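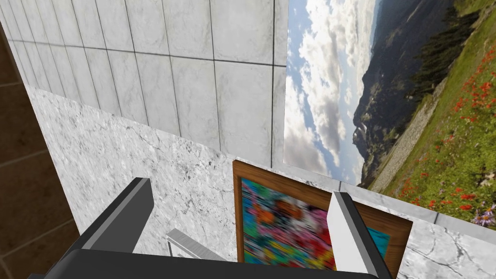
Page 3 of 7

Thread: Student sim project, wrist view comes out tilted

gaven_lab
18 August 2022
Continuing from page 2. Our class project is a simulated arm that has to reach up to a framed painting and close on the edge of the frame. The render at the top is from the wrist view with both fingers open. The right finger is in front of the canvas. My teammate Dionysis Antoniadis wants to rotate the view so the room looks level before we feed it to the detector. I would like to leave it alone. Opinions?

Drolby
Leave it. The wrist turns during the reach, so a fixed rotation only helps for one pose. If you correct it every step you are resampling every image and you get blank corners.

psarras_e
I disagree with Drolby. We did this in February for the Fudamus course project and leveling helped. We had 1000 training renders and the detector kept missing the frame at steep angles. You already know the wrist pose in sim, so the rotation costs you nothing.

Drolby
1000 is not many. Did you try more renders before you tried leveling?

psarras_e
No. We had a deadline.

aitali_bot
I'm on the Ait Ali team, same class. What worries me more is the backgrounds. You have grid lines on the tile, veins in the marble, and a big mountain picture with red flowers on the hillside. The painting is also a blur of bright colors. If the detector learns "colorful patch" it will go for the landscape.

gaven_lab
It has done that. Out of 1622 test reaches, 912 went to the painting. I haven't sorted the misses yet, but the ones I opened were mostly the landscape.

aitali_bot
Then train on the brown wood border and ignore the canvas. Watch out for the brown wall panel on the left though.

Drolby
Agree on the border. Also swap the wall textures at random between renders. Still no on the leveling.

psarras_e
Textures yes. I would run both versions and compare. 800 reaches each is enough to see a difference. Evangelia here, by the way, if you want to find me in the lab.

gaven_lab
OK. Dionysis will run the leveled set and I'll run the raw one, same textures in both. What is the little gray ridged piece to the left of the painting, does anyone else's room have it? I can't find it in our object list.

aitali_bot
Ours doesn't. Check whether it came in with the room file. Could be a bracket or a shelf edge.

gaven_lab
Will check tonight and post the numbers when both runs are finished.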